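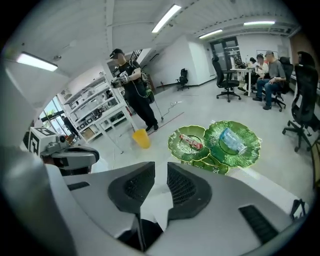

What do you do with leaf-shaped plates once the party is over?
Put them on the floor, look at them for a while, and decide which ones deserve cupboard space.

That has been my method since I inherited the tableware shelf, and it has served me well apart from the knees. The plates are green, ruffled round the rim and veined like something you'd find under a hedge, with the edges going off towards yellow. One has a red and white something lying across it, a small packaged snack or a tube. Another is providing a bed for a clear plastic cup. The yellow cup stands by itself, upright and a bit superior.

The gallery began as a list for Tươi Võ, who wanted to know what we had before buying more of it. She bought more of it anyway. The leaves came from Hetasia, in a box marked "autumn", and I can only assume autumn is greener where they are. My own vote was for plain white from Grendura, but I was outvoted by people who don't do the washing up.

A few notes for anyone thinking of getting a set.

The veins are raised, so they hold on to gravy. A soft brush gets it out. A sponge just introduces the gravy to new places.

They stack, after a fashion. The ruffles have to line up, and if you get one the wrong way round the whole pile leans like a fence in May. I keep ours in stacks of four, having tried seventeen once and heard the result from the next room.

Biscuits look splendid on them. Soup is a matter between you and your trousers.

The yellow cup is see-through, so everyone knows how much squash you took. Its clear cousin is just as indiscreet and much easier to lose. We bought 55 of the clear ones from Kaczmarczyk and I would be surprised if half are still in the building. The yellow ones stay put, possibly out of pride.

If you're sorting your own shelf, do the cups first. They're quick, and you get to feel efficient before the plates start. Snacks should go in a tin, though I accept that a snack left on a plate has usually been promised to somebody.

Still to come on this page: the Aklow jugs (two, one with a lid that fits) and the cake stand, when whoever borrowed it brings it back. Spare leaves are free to a good home. Bring your own box, the autumn one has gone at the corners.

Page last tidied 27 March 2025.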